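Ploren Two-Arm Serving Station — Set-Up Guide
Section 4: Safe Working Rules for Food and Drink Counters 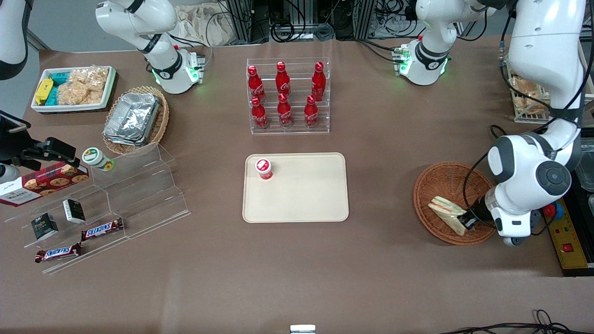 Read this section before you power the arms for the first time at a new counter, and again whenever the counter layout changes. The rules apply to any station where the arms hand out drinks, wrapped snacks or ready-made food. They add to the general safety rules in Section 2 and do not replace the food handling rules that apply at your site.

4.1 Before you start

1. Check that the red stop button is mounted on the control panel and that the operator can press it without leaning across the table. Nothing may be stored on top of the panel.

2. Press the stop button once with the arms powered and at rest. Both arms must lock. If either arm can still be moved by hand, switch off at the main supply and go to Section 9.

3. Look along the full length of each arm cable. Cables may run along the arm and behind the table. Any cable that lies on the table surface must be kept clear of the trays, stands and baskets.

4. Wipe the gripper fingers with a food-safe cleaner and let them dry. Do this at the start of every shift and after any spill.

5. Check that the table covering is flat. A fold under a stand can tip bottles.

CAUTION: Do not reach over the table while the ring lights on the arms are green. Green means the arm is enabled and can move at any time, even if it is holding still.

4.2 Placing the goods

Each kind of item has its own zone, and the zones are stored in the layout file. If you move a stand, the file must be updated before the next run.

1. Put the serving tray at the center of the table, square to the front edge. The tray is the hand-over point for both arms and should hold only the current order.

2. Set the tiered bottle stand behind the tray. Load bottles upright, caps closed, with no bottle leaning on the one beside it.

3. Place bagged snacks in a tray or box with low sides. Bags may touch, but do not press them in tightly. A packed bag tears when the gripper pulls it out.

4. Use the stepped display stand for bars, jars and small boxes. A box laid across the edge of a stand is allowed only if it stays put when you tap the stand lightly.

5. Use round baskets for sandwiches and for foil containers, one kind of food to a basket. Stack foil containers with the lids up.

Note: Clear acrylic stands are hard for some depth sensors to read. If the arm stops short of an item or touches the stand, run the Lilell surface check from the Tools menu and save the result to the layout file.

4.3 Grip settings

Grip force is set by item type. Do not use one setting for the whole counter.

1. Open Settings, then Grip, then Item Types.

2. Choose the soft profile for bread, sandwiches and anything else that crushes. Choose the standard profile for bottles and boxed goods.

3. Run a test pick with each new item at slow speed. Stand at the front of the table, outside the reach of both arms, with one hand near the stop button.

4. Check the item after the test. If it is marked, split or squeezed out of shape, lower the force by one step and repeat with a fresh item. Throw away all food used for testing.

The gripper may touch unwrapped food only if food-grade finger covers (part 519) are fitted. Change the covers every 33 hours of running time, or sooner if you see a nick or a stain.

4.4 While the station is running

— Keep one trained operator at the station at all times. The operator may not serve at a second counter.

— Restock only with the arms parked and the stop button pressed in. Pausing the program is not enough.

— If an item falls, stop the arms before you pick it up. Dropped food goes in the waste, wrapped or unwrapped.

— Keep customers 2 meters from the table edge. Use a barrier if the counter faces a walkway.

— Do not hang bags or cloths on the metal framing.

CAUTION: After a stop, the arms resume from their last position. Clear the table of hands and tools before you release the button.

4.5 Records

Write down each test pick, each cover change and each use of the stop button in the station log. Sites that run under the Mirzaei service plan must also send in the log every October. Error 340 must be reported on the same day, even if it clears by itself.

Related items
Section 2: General Safety Rules
Section 5: Cleaning and Food Contact Parts
Section 9: Stop Circuit Faults
Hakden Bracket and Clamp Fitting Sheet
Lilell Surface Check: Quick Guide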